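Shrinking the packet is a price rise, and the shelf label should say so

The weight on the front of a food packet is one of the few numbers a shopper is promised by law and almost never reads. I spent four years in labelling compliance, the last two of them at Dredia, and I read it out of habit. My argument is that the rules on declaring weight work as intended and that the intention is too narrow. A pack can lose a tenth of its contents, keep its price, keep its artwork, and comply in every particular.

Take the mechanics first. The net quantity must be printed, in grams or millilitres, in characters of a minimum height that depends on the size of the pack. It must be accurate on average across a batch, with a tolerance for individual packs. Nothing in any of this concerns last month's pack. The rule compares the contents with the label. The shopper, if she compares anything, compares the price with her memory of the price. These two comparisons never meet, and a manufacturer who wants more margin works in the space between them.

The usual reply is that unit pricing closes the gap. The shelf-edge ticket gives a price per 100 g or per kilogram, so a smaller pack at the same price shows a higher unit figure. In principle this is correct. In practice the ticket is set in type a third the height of the selling price, the unit changes between neighbouring products, and promotional prices are often left out of the calculation. Multipacks are worse. I have stood in front of two bags of the same biscuits, one ticketed per 100 g and the other per item, and needed the calculator on my phone.

Last March a former colleague, Precious Bañez, let me use a price survey she had been building in her own time. It covers 1,553 packaged products in 11 categories, each logged at two visits a year apart. Of these, 258 had a lower declared weight at the second visit. The shelf price had fallen in only a handful of cases, mostly own-brand cereals. I would not lean on the survey for a national estimate, as the shops were all in one county and the choice of categories was hers. It is good enough to show that the practice is ordinary.

The distribution is more interesting than the total. Reductions were concentrated in small snack formats: single portions, lunchbox packs, and anything sold in a bag inside another bag. There is a technical reason. A sealed film packet needs headspace, partly to protect the contents and partly because the sealing jaws need clear film to close on. The outside dimensions are set by the tooling, and the fill is set by a number typed into the weigher. Changing the first means new parts and a line stoppage. Changing the second takes a supervisor a minute. The packet therefore stays the size it was, and what it holds is free to drift.
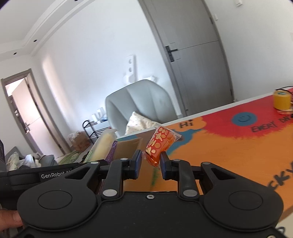 A small snack packet with star and flower shapes in the print. The artwork on a pack need not change when the fill does.

Khôi Âu, who bought packaging for Amanell and now advises on it, thinks I am too hard on the producers. His case is that input costs move, retailers resist any change to the selling price, and weight is the only variable left to the supplier. He also points out that smaller portions of sweet and salty things are something health campaigners have asked for. I accept the first point and have some sympathy with the second. Neither bears on disclosure. If the cost of cocoa has made a bar dearer, the producer can say the bar is dearer per gram and give the reason, and most people would take it reasonably well.

What I would require is modest. When the declared weight of a continuing product falls, the shelf ticket should carry the old weight and the new weight side by side for six months, in type at least half the height of the selling price. The duty should sit with the retailer, who already holds both figures in the product file. Unit prices should use one unit per category, with no exemption for promotions. The usual objection is the cost of reprinting, but tickets are reprinted whenever a price changes, and electronic ones need a template edit — a job I have done myself, in an afternoon, for a range of 338 lines.

The definition of a continuing product will need care. A new flavour is plainly new. A "new recipe" flash on the same bag is not, and I would treat any pack that keeps its brand name and product description as continuing, whatever the barcode says. Producers will test that boundary in the first year, and the guidance should be written on the assumption that they will.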